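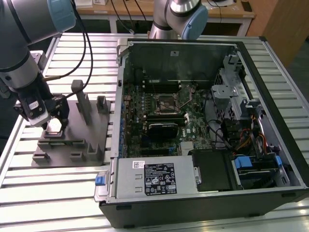

Open tower on the slatted table

Carrying wet oil panels down from Nekitz without wrecking them?

mudboots_and_ochre

Going up to the Nekitz overlook in October for the color. Want to paint up there, in oils, small panels. Problem is the walk back. Last time I did the lower loop I had two panels clipped face to face with some cardboard spacers, the spacers slid, and both skies got smeared into each other. One came home with half a pine needle stuck in it, too. Had to scrape both.

The trail is 6 miles out and back, rocky for the last bit, and I'm not a fast walker. Pack is a 27 liter, already has water, rain shell, lunch, a small pochade box. Not much room left. I don't want to switch to acrylic, tried it, hate the drying. Gouache maybe? But I like oils.

So — what do you use to carry wet stuff down a steep trail? Saw the Trutix carrier at the shop in Prirnodel but it looked bulky and I couldn't tell if it takes odd sizes. Mine are cut down from bigger board so they're not exact.

Also do you let them sit up top for a while before packing, or just go?

nigam_side_painter

Have done that trail with wet panels every fall for years, so OK, quick version, I'm on lunch.

The Trutix is fine. It's bulky if you get the big one. The small one holds 3 panels and rides flat against your back, behind the water. It does NOT take odd sizes. The grooves are cut for standard and anything short rattles out of the slot on the rocky part. Either trim your panels properly or tape a strip of mat board on the short edge to make up the difference. I do the tape thing. Ugly, works.

Paint thinner than you would at home. Most of my smears were big fat whites in the clouds. Block in up there, leave the thick stuff for the studio. And leave a bare margin all round, a finger wide, so whatever holds the panel is holding board and no paint. Your spacers probably slid on the paint itself.

Don't wait around at the top for drying. Oil is not going to set up in an hour in October, all you get is bugs in it and a walk down in bad light. Pack up and go. The last stretch before the parking lot gets dark early under the trees, bring a headlamp even if you think you won't need it.

Pack goes heavy low, panels upright, box closed with a strap round it as well as the latch. Latch alone popped on me once at the creek crossing. One panel in the creek. Oil floats off nothing, by the way, it was fine, the back warped a little.

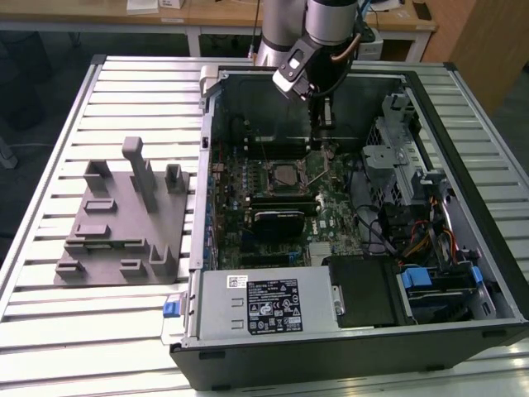 Drying once you're home matters as much as the carry, people forget it. I used to lean them on the radiator shelf and got dust all over, plus the backs stayed damp from sitting on solid wood. Air has to get underneath. What you want is something like the metal work table with the computer tower on it, even slats with gaps between, and the panels lying flat across them, paint up. An old oven rack on two bricks does the same job. Keep the cat out of the room.

If it rained on you, dry the backs first with a rag, then lay them out.

One more thing, skip Saturday if you can. Lot fills by 9 am in leaf season and you end up parking at the Nigam trailhead, wich adds a good bit of walking on the road with no shoulder.

pocketful_of_burrs

Just use gouache lol. Tiny kit, dries before you've finished your sandwich, fits in a jacket pocket. I quit carrying oils up anything steeper than my driveway.

OK, since you said you like oils — pizza box. The small personal size. Push pins through the bottom from underneath so the points stick up, panel rests on those by the bare margin, tape the lid. Costs nothing. Only good for one panel and only if you carry it level in your hand, so no poles on the rocky bit. Don't put it in the pack. Did that once.

The shop in Prirnodel will cut board for you if you ask at the counter, by the way, so you can get them to standard size and stop fighting with the odd ones. They were slow last time I was in, drop them off and go get coffee.

No idea on the Trutix, never bought one. Seemed like a lot of money for a box with grooves in it 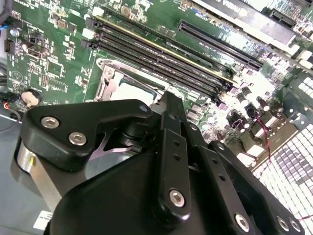
Gripper over a green motherboard

mudboots_and_ochre

Thanks both. Going with the small carrier and the tape strip, and I'll get the next batch cut right. Didn't know about the lot filling, will go on a weekday. Have an oven rack in the garage somewhere, need to find it. Does the overlook have any shade after noon or shoud I bring the umbrella?

nigam_side_painter

Shade on the left side by the big rock until 2, then none. Bring the umbrella, leave it in the car if it's windy.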